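Getting light gray smudges off a white tabletop

Elsie Bickerstaff
Posted in Kitchen & Dining

We use a white Garkberg table as extra prep space next to our marble-patterned one. The white top has picked up pale scratches, gray smudges and a few reddish-brown marks near one edge. Dish soap does nothing. What should I try before I give up and cover it?
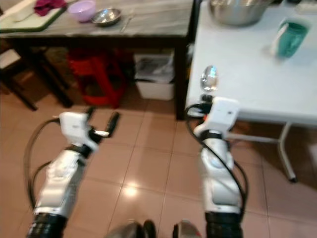
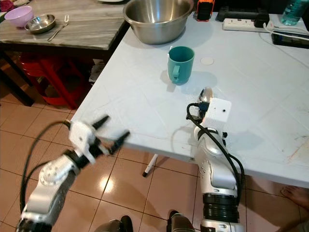 Gareth Naylor
1,786 helpful votes

Gray smudges on a white top are usually metal rubbed off from pans and bowls. A paste of baking soda and water takes it off mine. Leave it 3 minutes, rub lightly with a damp cloth, rinse. I'd put something under that big steel bowl too, or move the cutting board over from the marble-patterned table when you mix. For the reddish-brown marks, try the paste first, then a little white vinegar once the paste is rinsed off. The scratches will stay.

Stockdale

Melamine sponge. Go easy or you'll dull the finish.

Linora

I gave up on mine and bought a wipe-clean cover, 50 inches by 30. Fine so far.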